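3. Reuse of paper carrier bags in four neighbourhoods

3.1 Survey and returns

The household survey was carried out in Harkov, Grurden, Witkowska and Brerkgate over the winter, with the last forms coming back in December. Each household was asked to keep a simple tally of the paper bags that entered the home, what was carried in them first, and what became of them afterwards. We received 841 usable forms. Forms that gave only a total, with no note of later use, were left out of the analysis in this section but are kept in the comparison of shop types in Section 5.

Most bags were used again at least once. The commonest second use was holding waste paper for collection, followed by storage of shoes, toys and garden items. Bags with flat bases were kept longer than those with folded ends, and several respondents wrote that they chose a shop partly for its bags.

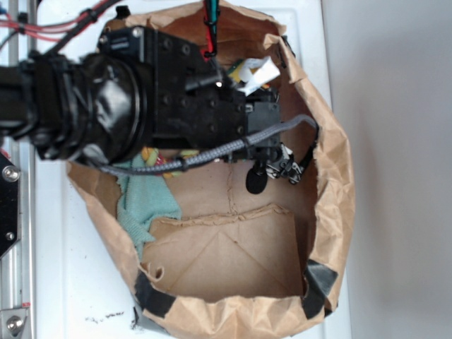
Handles were the main point of failure. Where a bag was thrown away before its third use, respondents usually gave a torn handle as the cause, and split side seams came a long way behind. Damp was mentioned mostly in Grurden, where many homes store bags in unheated porches. We did not ask about bag weight, and this limits what can be said about the link between paper thickness and length of use.

Households with children under ten reported more kinds of reuse than other households, though they did not keep individual bags for longer. In these homes a bag often passed from shopping to play and then to the recycling box within a week. Answers to the open question suggest that small, light things such as balls, building blocks and dressing-up clothes are what bags are most often asked to hold indoors. Food was rarely put into a bag a second time, except bread.

Figure 3. A ball, one of the things commonly kept in reused bags.

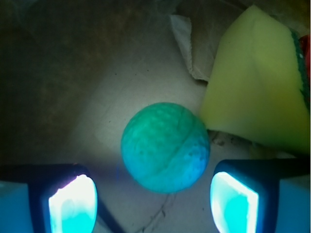
3.2 Differences between neighbourhoods

Brerkgate had the highest share of bags used more than once, and Harkov the lowest. Part of the gap can be explained by the kerbside service. Brerkgate asks residents to put out paper in a paper bag, while Harkov supplies a lidded box. When waste paper is left out of the count, the two neighbourhoods are close together and Witkowska comes first. A charge of 50 pence per bag was in force at the larger shops in Witkowska throughout the survey, and respondents there were the most likely to take a bag back to the shop with them.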